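Regula Fankhauser mends other people's sheets, and I've wanted to talk to her ever since she rescued a duvet cover of mine that I'd already written off as dust rags. Her shop is in Florville, up a flight of stairs so steep that I arrived with no breath and had to pretend to admire the button drawers for a minute.

"Everybody does that," she said. "Sit down, have some coffee."

So I sat! The table was covered with pillowcases, and she kept working on one the whole time we talked, which made me feel pretty lazy with my notebook and my cookie.

She started out in tailoring, at a place called Varma that made uniforms for hotels. "Jackets, jackets, jackets," she said. "I was good at it and I was bored out of my skull." What she liked was the back room, where the hotel linens came in to be patched. When Varma closed its workroom she bought two of the sewing machines for 200 dollars, and she still uses the uglier one every day.

I asked what wears out first on a bed sheet, fully expecting her to say the corners (mine always go at the corners). She shook her head. "The middle, where your hips and shoulders are. Corners rip when you have a deep mattress and you yank. The middle just gets thin, and people don't look until their foot goes through it."

Her fix for that is the old sides-to-middle trick. You cut the sheet down the center the long way, swap the halves so the good outer edges meet, sew a flat seam, and hem what are now the sides. My grandmother did this and I hated it, because I could feel the seam all night. Regula laughed when I told her. "Then she did a fat seam. Did she press it?" I have no idea whether she pressed it. I was six.

She charges 45 dollars for a full sides-to-middle job, and she'll tell you flat out if the sheet isn't worth it. Hold it up to a window, she says, and if you can see light all over, save your money. She once turned away a customer who had driven in from Trunach with a whole trunk full of the stuff. "He was annoyed with me. Then he came back in August with one good tablecloth, so I guess he got over it."

We got onto color, which is where she gets really worked up. Whites are easy. Anything dyed is trouble, especially those soft blue-greens everybody seems to have right now, because a patch cut from new cloth will never match one that's been through the wash for years.

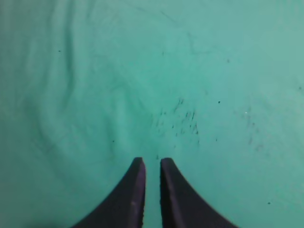
Svenja Mayrhofer thinks matching is a waste of time anyway and would put a bright yellow patch on everything, so I passed that opinion along to see what would happen. Regula put down her needle. "On a napkin, fine. On a bed, you have to look at it every morning before you're awake." Her own answer is to steal cloth from the same piece, usually from a deep hem or the tuck-in end, and put the new stuff where it won't show.

I wanted to know about washing too, since I'm a hot-water-and-hope person. She does hers at 40 degrees (she has a European washer, and no, she didn't convert it for me) and she skips fabric softener completely. "Dry them on a line if you've got one. If you don't, take them out of the dryer a little early and finish them over a door."

Before I left she made me thread a needle and try a darn on a scrap. It was terrible! It puckered like a raisin. She turned it over, looked at the back for quite a while, and told me to use a longer piece of thread and stop pulling so hard. Then she handed me the scrap and another needle to take home, and went to answer the phone.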